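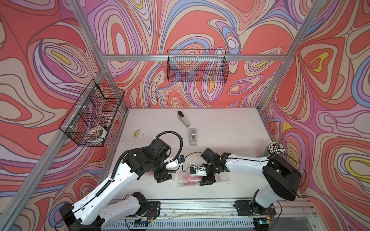

Packing and Handling, session 7: choosing a two-arm bench kit

Welcome back, everyone, and thank you to those who sent in their reading notes early. In this session we look at the Trurkano two-arm kit as a buyer would, which means asking what you get for your money and how much of your own time goes in before it earns its place. Kendra Pelletier will take the second half, so please save the wiring questions for her, as she is far more patient with them than I am!

The kit comes from Cernari in two forms. You can buy the pair of arms with their mounting plates, or you can add the Zonder care plan at 199 pounds a year, which covers swapped joints and a telephone line. Grewal, the other supplier on your reading list, sells something close to it without the plan. Please read both sets of terms before the seminar — the small print on wear is where they part company.

Our exercise is wrapping fragile things, mostly glass, in bubble wrap. I chose it because it is a dreadful job for a machine, and a supplier's own demonstration will nearly always use nice solid blocks. Bubble wrap slides, springs back and catches the light, and clear plastic over a clear or tinted surface gives any camera a hard time.
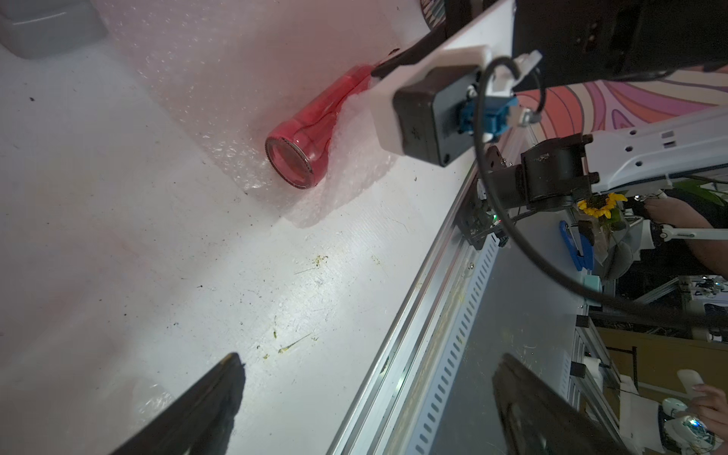
A bottle is also round, of course, and will roll if you look at it wrongly, so one arm often has to steady while the other fetches the wrap. Keep that in mind when you read a brochure that gives the lifting strength of a single arm and says nothing at all about the two working together.

For your review (1000 words, please, and I do count) I would like you to cover setting up, the grippers, the cameras and the price over three years with and without the care plan. Do say what you would ask the supplier before signing. Page 19 of the course booklet has the marking scheme.

Tamsin Delacroix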